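Polished concrete vs. paint for a garage floor?

danica_b
Finally clearing out the garage in September and I want a dark floor so badly! Quote for grind and polish with a gray dye came in at 800. My brother Matěj says paint it and spend the rest on shelves. What would you do?

fovthorpe_pete
Dye and polish, no contest! I did mine 4 years ago and I still stop to look at it when I get home. Paint peeled on me twice before that, always right where the tires sit.

bheki.m
Disagree a little. Paint is fine if you etch first and give it a full week before you park on it. My total was 147 with rollers, and I love my floor too - no peeling so far.

fovthorpe_pete
A week without the garage, though! And did you test for damp?

bheki.m
Taped down a square of plastic overnight, bone dry underneath. Danica, do that before you pay anyone.

jankav
Team dark gray here, but go in knowing that glossy shows every bit of dust. I run a microfiber mop over ours most evenings (I kind of enjoy it). Dark gray with a shine, about like this one:
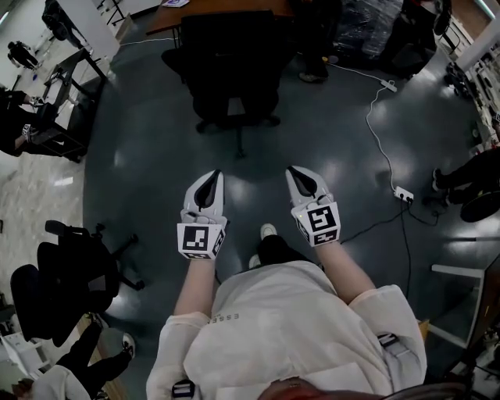

Re: Polished concrete vs. paint for a garage floor?

danica_b
Oh, I love that gray! Plastic goes down tonight. Matěj still wants his shelves - he can have one wall.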